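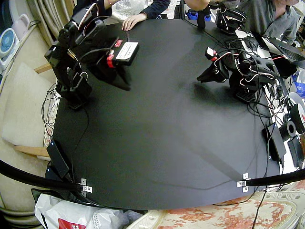

What I learned from running a referral contest with a small prize

19 July 2026

Last October I ran a contest for Plilia, which is a meal planning app with a small team and a smaller marketing budget. I do their email and social on contract. I said at the time I would write up the results, and then I didn't, and a couple of people have asked me since. So I went back through my notes this week.

The setup was simple. Anyone on the email list could get a personal link. If two friends signed up through your link, you were entered in a drawing. The prize was a year of the paid plan plus a set of pans. We had argued a good deal over the prize. Evaristo Tlapale, who runs the company, wanted a tablet. His thinking was that everyone wants a tablet. My thinking was that everyone wants a tablet, including people who will never plan a meal in their lives, and that we would end up with a list full of them.

I had seen that happen before. A few years ago I helped with a giveaway for Olturico, a luggage company, and the prize was cash. The sign-ups looked great for the whole run. Then we sent the first regular newsletter and the unsubscribes came in all morning. Some people had marked us as spam, too, and that hurt delivery to the customers we already had. It took most of the winter to get the inbox placement back to where it was. I still think about it whenever somebody says "let's just give away something big."

So, pans. Evaristo went along with it, although he brought up the tablet again the day before launch.

The contest ran for 16 days. I'd planned on two weeks and added two days at the end when I saw that the reminder email was going to land on a holiday weekend. We got 400 new sign-ups through referral links. For a big brand that is a rounding error. For Plilia it was a good month, and the cost was the pans, the shipping, and my time.

The total matters less to me than where the sign-ups came from. Most of the people who asked for a link never shared it with anyone, or shared it and got no takers. A small group did nearly all the work. One woman brought in a whole cooking class. Another person put his link in the newsletter of his apartment building. These were not people with large followings. I looked up the few who had given us their social handles, and they had ordinary accounts with pictures of dinner and their kids. What they had was a group that already talked about food, and a reason to bring it up.

I had spent a fair amount of effort in the first week trying to get two food bloggers to mention the contest. One did. Her post got plenty of likes and almost no sign-ups. The comments were friendly and mostly concerned the color of the pans. I don't blame her for that. Her readers come for the recipes, and a link in the middle of a recipe is something you scroll past. I do it myself.

Finlay Aitken and I talked about this over the phone. He used to run loyalty programs for a grocery chain and now works for himself, as I do. He thinks the two-friend rule was a mistake and that it should have been one. With one, he says, you enter as soon as you've done anything at all, and then you can earn more entries. With two, a person who gets one friend and stalls has nothing to show for it, and feels a little cheated. I went back and checked, and there were a lot of people stuck at one. I had not even set up an email to tell them they were halfway there. That was a plain oversight, and a cheap one to fix. If I changed a single thing, it would be that.

Some other notes, in no order.

The rules page took longer than everything else put together. We limited entry to people 18 and over living in the US, and I had a lawyer read it. She changed more than I expected, mostly in the section on how the winner would be contacted and what happens if they don't answer. Do not copy a rules page from another company's contest. I had started with one, and it referred to a state law that had nothing to do with us.

The tracking tool we used was Noda. It did the job. Setup was easy, but the export put each referral on its own line with no way to group them by the person who sent it, so I did that by hand in a spreadsheet. I had looked at Geddes first and it groups them properly, but it cost more per month than the prize did. If I were running these several times a year, I'd pay for it.

The first email had the wrong button text. It said "Enter now," and people clicked it thinking they were done. I changed it to "Get your link" on the third day and the complaints stopped. I answered every one of those complaints personally — there were six — and all of those people ended up with a link, so I don't feel too bad about it.

The fake sign-ups were easier to spot than I'd feared. One person invented a string of friends who all had the same last name and joined within a few minutes of each other. I removed them and wrote to him. He did not write back.

The winner was a retired school bus driver. She had brought in her sister and a neighbor, just enough to enter. She asked if she could have the pans and give the subscription to her son, and we said yes. She sent a nice note when they arrived, and we used part of it in the next newsletter with her permission. That newsletter had the best open rate of the fall, so I have been asking customers for short notes ever since.

As for how the new people held up, more than half of them were still opening emails in the spring. That is better than the sign-ups we get from paid ads, and far better than Olturico. Fewer became paying customers than Evaristo hoped. He had a figure in his head that he'd never told me, and I'd suggest getting that figure out of your client before you start — in writing if you can.

We're planning another one for this fall. It will be one friend to enter, with extra entries after that, and a halfway email is no longer needed but there will be a thank-you email for every friend who joins. The prize isn't settled. Evaristo has mentioned the tablet.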